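4.2 What people call the things on the table

The first part of our results was about the order in which people name things. In this part we look at the names themselves. We collected 2,741 names from 26 adults, who spoke freely about five tables with play food and small tableware. A name is here any noun, with or without other words before it, that points to one thing or to one group of things on the table. When a speaker corrected herself ("the bowl, no, the strainer"), we kept both names and marked the second as the chosen one.

We did not give a word list to the speakers. Lucyna Walczak, who led the sessions in February, only asked them to say what was there, so that a person in the next room could lay the same table. This request had a clear effect on the speech. Speakers gave more colour words than we expected, and they often gave them too early, before the noun was ready. Forms such as "the green, the light green one with holes" are common in the recordings, and for this reason we count the colour word as part of the name and not as a separate comment.

4.2.1 Names for food

Food with a strong outline was named quickly and nearly always with the same word. The strawberry and the banana bunch belong to this group. The strawberry is small, red and has a green top, and no speaker used another fruit name for it. With the banana bunch the only difference was in number: "the banana", "the bananas" and "the bunch of bananas" were used for the same object, sometimes by one speaker within one session. We think that the joined form makes it hard to decide if one thing or several things must be named.

Cut fruit was a little harder. For the half-slice of orange (Figure 3, lower part of the table) the speakers agreed on the fruit, but they did not agree on the piece. "Slice", "half" and "segment" were all used, and "segment" is strictly wrong, as the cut face shows several segments. The word seems to come from the pattern on the face and not from the shape of the piece. Speakers who cook often, by their own report, were not more exact than the others in this point.

The most difficult food was the bright green oval one at the far left in Figure 3. It was called a lime, a mango, an avocado and once a pea "but a giant one". The surface gives no help and the shape is shared by many fruits, so the speakers had to choose by colour and by size, and these two point in different directions. Many of them solved the problem with a general name such as "the green fruit". We did not mark general names as errors. A general name that the listener can use is in our view better than an exact one that sends the listener to look for something else.

4.2.2 Names for tableware

The names for tableware depended more on the home of the speaker. The mint-green colander was a "colander", a "strainer", a "sieve" or a "basket". Some speakers said first "bowl" and changed it when they noticed the rows of holes. The two handles were almost never mentioned, although they would help a listener to turn the object in the right direction. Its oval form was mentioned more often, usually after the colour.

The difference between a mug and a cup was a surprise to us. In the coding guide by Renata Makowska these were two separate classes, and the handle was the test. The speakers did not follow this test. They used "cup" for everything that one can drink from, and "mug" mostly when two drinking vessels were on one table and they needed to keep them apart. On the table in Figure 3 there are two such vessels, a pale green one which stands and a light blue one which lies on its side. Here the position was as useful as the colour: "the cup that has fallen" was understood at once. We note that "fallen" tells a small story which the table itself does not confirm, as a cup can also be laid down on purpose. Vessels that lie on their side were described with such verbs in all sessions - "tipped", "dropped", "knocked over" - while a standing vessel got no verb at all.

For the plate the noun was never in doubt. The colour was. The pale shade between lavender and pink received more different colour words than any other object in the material, and several speakers went around the problem with a comparison ("like a sweet", "like my grandmother's bathroom"). The raised rim led two speakers to say "dish".

4.2.3 Two of the same kind

When an object appears twice, its name is not enough. The two strawberries are a good case. Almost all speakers first used the plural and then gave each strawberry its place by a larger neighbour, for example "between the strainer and the plate" for the one and "behind the blue cup" for the other. The larger thing was always named first in the session, even if the speaker had looked at the fruit before. It seems that large vessels serve as fixed points and that small food is hung on them afterwards.

Pairs that stand close together behaved in another way. The two dark round containers at the left side were treated as one unit, "the two round things", and their inner details were left out. Lena Kaczmarczyk, who listened to the recordings without seeing the tables, marked these group names as the least useful for laying a table again, and we agree with her judgement. The speakers themselves were satisfied with them and rarely came back to add something.

4.2.4 Limits

All speakers lived in the same town and most had small children at home, so they knew play food well. A group with less practice would perhaps use more general names. We also worked with few kinds of packaged goods, and what we say about names for food should not be extended to cartons or tins. The labels "mug" and "cup" were joined into one class in the later tables of this paper, after a discussion between two coders, and the older division is kept only in the raw material.
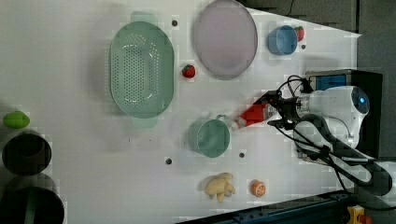
Vanderleia Aguiar
Corresponding author, research fellow in everyday language

Figure 3. Table with play food and tableware. The colander, the plate and the drinking vessels are the larger neighbours discussed in 4.2.3; for the green oval fruit at the left see 4.2.1.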